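Lellus Research Review
Teaching by demonstration: an interview with the Tarnach operations lead
9 March 2025

The Tarnach program is the manipulation research stream of the Lellus laboratories at Skaltside. Its purpose is to train two-armed robots to handle small household objects by having a person perform the task through the robot first. The Review met with the program's operations lead at the Skaltside centre to discuss how demonstrations are recorded, who is qualified to record them, and what the program expects to change before the next reporting period.

The operations lead joined the program from occupational therapy, a background shared by several members of the operating staff. "People assume we recruit from gaming," the lead said. "We have had good operators from that field. We have also had very good operators who spent their working lives watching how a hand approaches a cup. I look for someone who can repeat a movement calmly and can tell me afterward what was different about it."

The current body of work concerns a shelf task. An operator sits at a bench with a pair of lightweight leader arms, each matched joint for joint to one of the arms in the workcell, and the workcell arms follow whatever the leader arms do. The instruction for the task is written on a card fixed to the bench: pigs on the top board, dark figures on the lower tier. Joint positions, gripper openings and all camera streams are written to a single record.

"The card looks trivial, and the first version of it was a full page," the lead said. "We had conditions on it about which arm should take which object, and in what order. Operators followed the page and the demonstrations became stiff. When we reduced it to a single line, people began to share the work between the two arms much as they would at home. One arm waits or steadies while the other carries. The model has to learn that division from somewhere, and we would like it to come from people who are comfortable."

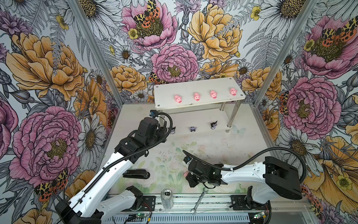 Qualifying an operator

New operators complete 16 supervised hours before any of their demonstrations are admitted to the training set. The first of those hours are spent without a task. The trainee moves the leader arms, opens and closes the grippers, and learns where the follower arms reach their joint limits. The lead described this stage as the one most often underestimated by visiting groups.

"You do not feel the object," the lead explained. "The leader arm gives you its own weight and very little else. A trainee closes on a figurine and keeps squeezing, since nothing has told the hand to stop. We teach people to read contact from the picture. Look for the small shift when the fingers touch, then hold. It takes a while before they trust it."

Supervision is carried out by a second qualified operator, who sits beside the trainee and is asked to remain silent while a demonstration is being recorded. Comments are kept for the review afterward. The rule was adopted in August of the program's first year, when a comparison of records showed that trainees paused in mid-reach whenever they were spoken to. Those pauses had been learned faithfully by an early model, which would stop above the shelf for no reason connected with the task.

"It was an instructive failure," the lead said. "The robot had learned our conversation."

The program also sets a limit on continuous operation. No operator records for longer than 53 minutes without leaving the bench. The lead acknowledged that the figure has an unscientific origin: it was the length of the longest block that fit the building's original booking sheet. It has been retained on the advice of the operators themselves, who found that the quality of placement declined after that point.

What the operator sees

Operators have access to a fixed overhead view and to the view from each wrist. Trainees are started on the fixed view and introduced to the wrist views later, although the order is a matter of some debate inside the program. A dissenting opinion, held by two of the longest-serving operators, is that the wrist view should come first so that trainees never acquire the habit of ignoring it.
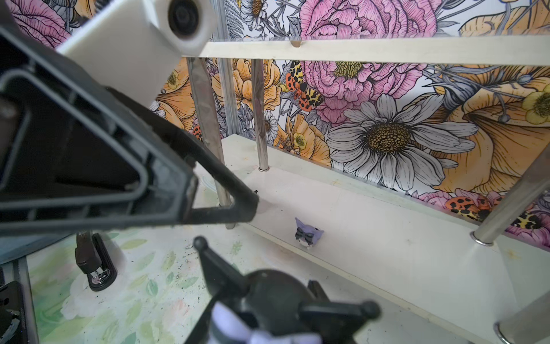

Occlusion is the subject on which the operations lead was most willing to be drawn. In a two-armed cell the arms are themselves the largest obstacles, and a plan that appears open from overhead may be closed at the level of the gripper. The lead pointed to the black triangular structure that fills so much of the left side of the wrist view, its tip ending right beside the shelf board. The purple figurine with the black bow remains in plain sight between that tip and the chrome posts, but the room for an approach is limited. "A trainee will look at the figurine," the lead said. "A qualified operator looks at the posts first. If you clip one of those on the way in, you have to decide within a moment whether to carry on or to back out, and both of those decisions go into the record."

Asked whether records of that kind are discarded, the lead replied that they are kept and labelled. The program distinguishes between a fault, in which the operator has lost control of the task, and a recovery, in which something has gone wrong and been put right. Faults are removed from the training set. Recoveries are retained, and are considered among the most useful material the program holds.

"If every demonstration is clean, the model has never seen what to do after a slip," the lead said. "It drops a pig, and it is then in a situation that does not exist anywhere in its experience. We want that situation to be ordinary. For a time we asked operators to introduce small errors on purpose, and we gave that up fairly quickly. A deliberate error looks deliberate. The genuine ones arrive without our help."

The choice of setting

Visitors to Skaltside frequently ask about the wallpaper. The workcell walls carry a dense print of peonies, daisies, ferns and spotted moths, and the mat has a paler floral pattern of its own. The decision was made jointly with Lodhi, the program's partner for perception software, following a period in which all work had been done against plain grey panels.

"Our results on grey panels were excellent, and they did not survive contact with anybody's kitchen," the lead said. "Homes have pattern in them. They have something pink behind something else that is pink. Lodhi asked for a background that would make the perception problem unpleasant, and I think we met the request."

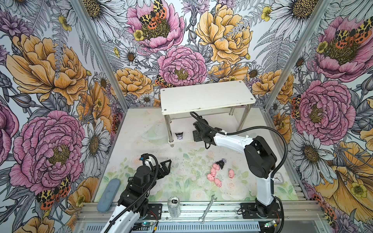
The Tarnach workcell at Skaltside, with the pig figurines on the mat and the two-tier shelf behind.

The same reasoning governs the objects that have no part in the task. A metal can and an open-end wrench near the front of the mat are never mentioned on the instruction card, and operators are told to leave them alone unless they obstruct a movement. The lead regards them as a modest test of attention. A model that has learned the task should pass over them; a model that has merely learned to close on whatever is nearest will not.

There has been some discussion of whether the figurines should be replaced with articles of more obvious domestic use. The lead is in no hurry to do so. The pigs are rounded and smooth and turn easily in a gripper, and an operator who can set one upright on a board from the bench will, in the lead's experience, have little trouble with an egg cup or a salt shaker. They are also inexpensive, and the program has lost a number of them beneath cabinets.

Starting positions are varied between demonstrations. Operators are asked to set the objects down without arranging them, an instruction that has proved harder to follow than expected.

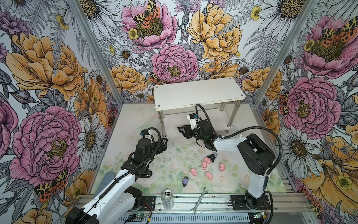 "People tidy," the lead said. "Ask a careful person to scatter five objects and you will receive a neat little grouping, close to the same spot each time. We do not forbid a cluster, as clusters occur in life and it is worth learning to take one figure out of the middle of several. What we cannot have is the same cluster all week. We now have the setup done by whoever is not operating, and the two of them are asked not to confer."

Work ahead

Four benches will be in service at Skaltside by the next reporting period, with the additional places intended for operators working by remote connection from other Lellus sites. The arrangement has been tested over short distances. The principal concern is delay between the leader arm and the follower, which operators tend to absorb by slowing down, and the program has yet to settle how much of that slowness should be allowed to pass into the training set.

The lead was cautious on the question of when the model might perform the shelf task to the standard of a qualified operator. Placement on the top board is progressing well. The lower tier, where the gripper must enter beneath the board and between the legs, continues to account for most of the recoveries in the record, and a revised approach for the second arm is under review with Lodhi.

"I would ask people to come and sit at the bench before they form a view on the schedule," the lead said. "Pick up one pig and put it down where you meant to. Then we can talk about the lower shelf."

Enquiries from groups wishing to visit the Skaltside centre should be directed to the Tarnach program office.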